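Back from Murkness, and my feet still hurt

I promised I'd write up the open day at the old town hall in Murkness, so let me get to it before I forget half of it. I went on Friday, caught the early bus from Vunine, and was in line by a quarter to ten with a coffee I wasn't allowed to take inside (I drank it in about four gulps, on the steps, like a lady).

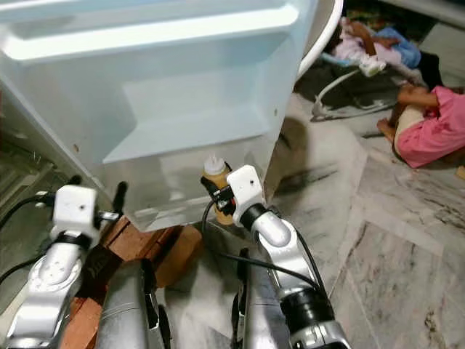
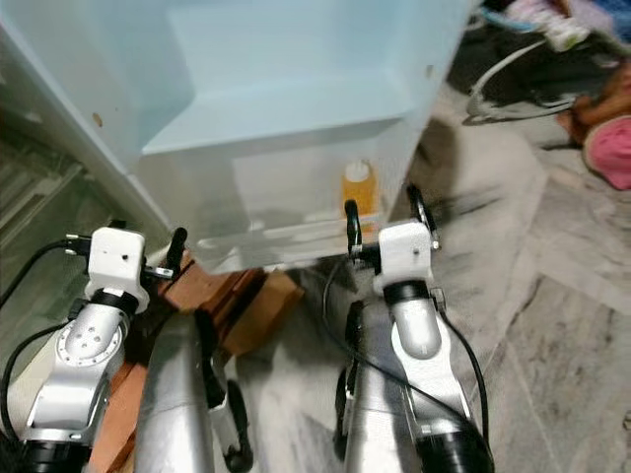 If you've never been, the council hardly meets in the building anymore. They moved the real business out years ago, and for most of the year the place is locked up. Once a year they open the doors, let you wander through the chamber, and bring a pile of the old records up from the basement. I'm a sucker for old minutes. Give me a page of grown adults arguing over a drainage ditch and I'm happy for an hour!

The tour came in 3 parts: the chamber, the archive room, and the balcony where the election results used to be read out. The chamber is smaller than I expected, with very hard benches and a public gallery that must have been miserable in January. You can sit in the chair at the front if you ask. I asked.

The archive room was the best bit for me. They had laid out the papers from the Pukach recount, which my grandmother used to go on about at every family dinner. Pukach wanted to split off from Murkness and run its own affairs, it went to a vote, and it failed by 592. People there still have opinions on this. I made the mistake of saying out loud that maybe it worked out fine, and a man next to me gave me a full lecture on road repairs, from then until now. He had a point about the bridge, I'll give him that.

There was also a box of leaflets from both sides, and wow, they were rude. We complain about politics getting nasty, but one of these compared the entire council to a sack of wet cats. I copied it down.

The balcony was a letdown. You get two minutes, it was windy, and the view is mostly the parking lot behind the Benítez bakery. The guide told us a crowd of some 2000 stood down there on the night of the count, and I have no idea where they put them all.

Lunch was from the bakery, since I'd been looking at it anyway (cheese roll, very good, get there before one). I missed the afternoon talk on the old voting districts because the room was full, so if anyone reading this got in, please tell me what they said about the Vunine boundary. I still don't understand why it goes around the mill.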